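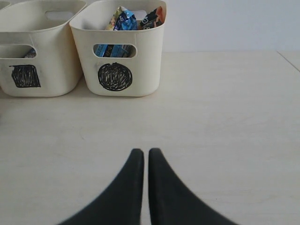
Setting up the Fistari sorting kit without losing an afternoon

Fistari sells this as a kit you can have sorting groceries "over a cup of tea". Mine took two evenings, and I'd already read the manual. At £1,698 before delivery I expected better. The steps below are the ones that worked, in the order I wish the manual had put them.

1. Fix the arm down first. The supplied clamp is fine on a thick worktop and poor on anything thinner. Morfudd Gittins lent me a Baumgartner clamp and I never went back.

2. Run the wrist camera check with the fingers closed, then open. If the tips drift to one side, redo it. The software will tell you it passed either way.

3. Clear the table between the arm and the bins. The sales page claims the kit "copes with clutter". Try that later, if you must.

4. Mark your bins.

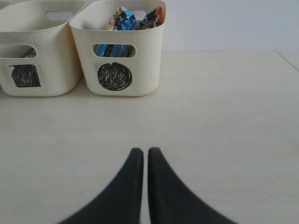 The printed labels in the box are glossy and I wouldn't bother with them. Fistari's support page says any bold shape will do, so use a black marker and keep the shapes simple. A square on one bin and a circle on its neighbour, each scribbled in below the front handle hole, is plenty. Put them on the front panel where the wrist camera can get a clear look.

5. Teach each bin by name. Save after every one. The program does not ask before it closes.

6. Start with 30 practice picks at the slowest speed. Crisp packets and other shiny foil are a fair test, and a harder one than the cardboard boxes in the demo video.

7. Only then turn the speed up, one notch at a time.

Would I buy it again? At the £578 Cundimach wants for its plain arm, with no software, I'd think hard about it. Ask Fistari for the returns terms in writing before you pay.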